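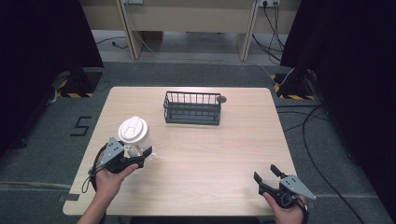
A lidded cup held in the left gripper, with the wire basket waiting on the table.

At Oltach we used to train new people in the packing hall. Since January we also train a machine, and the work has changed more than the managers say. For four hours of a shift, 12 of my colleagues stand at a table and pick up cups with grippers held in their hands. Each movement is recorded, so that a robot can learn it later.

I am not against it. The work is lighter than lifting boxes, and my back is thankful. But I think the company has not understood what it is buying. When Marta Dmytriv closes the gripper on a thin plastic cup, she uses 17 years of knowing how much a cup can bear. This knowledge was never in her contract – and it is not in her pay now.

A person who teaches a trainee gets a bonus with us. A person who teaches the robot gets the usual hourly rate. I would ask for the same bonus, and for a written promise about which jobs will stay after the teaching is finished. So far we have only a poster by the canteen.

Related items
Sotiropoulos closes its night shift
Letters: who owns a skill?
Wedance and the 1000 small parcels
Susomach workers vote on new hours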